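Filed under: Student Projects / Robotics

Can a Robot Tidy Up Yet? Final Report
Ayanda Swanepoel

Our question was simple: can a machine do the boring pickup work that people do at home and in stockrooms? I picked floor clutter because everyone has it, and I wanted a job where things don't sit in neat rows.

What I tried

I used the Proltow planner with its standard grasp settings and ran 89 pickups in July. Each one started from a new layout of small items and boxes. A try counted only if the item ended up in the right box with no help from me.

Results

The arm got 71 right, which is way better than I had hoped! Of the misses, 16 were bad grips on thin, flat things, and 2 were items dropped on the way over. Flat stuff is hard because the fingers have almost nothing to close on.

Box handles were my favorite part. A cutout like the one in the side of the big cardboard box gives the fingers a place to hook in, if the planner can find it past the folded flap.
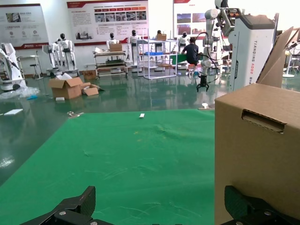 What's next

I want to try softer fingertips, and then laundry. Stockroom sorting feels close to me. A kid's bedroom floor will take a few more years.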